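Trevaskis Textile Store Relocation
Progress report to the Nadport Heritage Fund
Reporting period ending December
Prepared by Marama Costigan, collections manager

1. Status

The project remains within its approved scope. Packing of the flat textiles is complete, packing of the rolled textiles is under way, and the move to the upper store is scheduled to begin once the humidity readings have held steady for a full month.

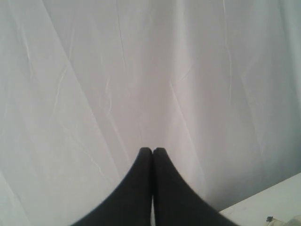
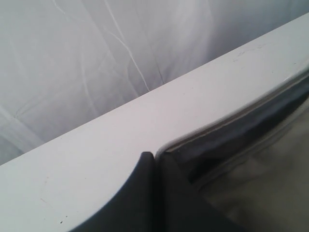

Pale background in the first; creased gray-white cloth and white panel in the second.

2. Work completed

Flat textiles. The last 57 boxes were relabeled and entered in Follow, our location database. Box labels now carry the shelf code, the accession range and the date of the last inspection. The old handwritten labels have been kept in a folder and scanned.

Shelving. Zureck delivered and installed 23 bays in the upper store. Two bays were out of level by more than the tolerance in the contract and were reset at the supplier's cost. Ewan Hinds signed off the load test after the reset. The aisle width at the north end is narrower than drawn, as a drainpipe enclosure was missing from the original survey. The large trolley does not clear it - the small one does.

Environmental monitoring. Loggers were placed at floor level and at the top shelf. Temperature stayed inside the target range throughout. Relative humidity rose above it on two occasions, both following heavy rain. Tipene Sheehan traced the likely source to a failed door seal on the loading side, and a new seal has been fitted. Readings taken afterward are within range, but the run is too short to rely on.

Pest control. Traps were checked every two weeks. Webbing clothes moth was found in one trap in the old store. The wool items from the adjacent shelves were bagged and frozen, and the traps in that area have been clear at each check after treatment.

3. Delays and variances

The order of archival tissue arrived late and in the wrong weight. It was returned, and the replacement reached us in the final week of the period. Rolled textiles are behind the original schedule by the same amount. No extra staff cost was incurred, as So-ying Chuang moved the cataloging work forward to fill the gap.

The freight line is under budget. The shelving line is over, owing to the additional wall anchors required by the building engineer. We ask for approval to transfer the balance between these two lines. The total grant would not change.

4. Next period

Complete the rolled textiles. Install the blinds on the east windows. Begin the move, starting with the costume boxes. Trudy Tipoki will run handling training for the new store staff before any items leave the building.

The revised floor plan and the logger data are attached as Appendix A and Appendix B. Invoices for the shelving and the door seal will follow with the financial statement.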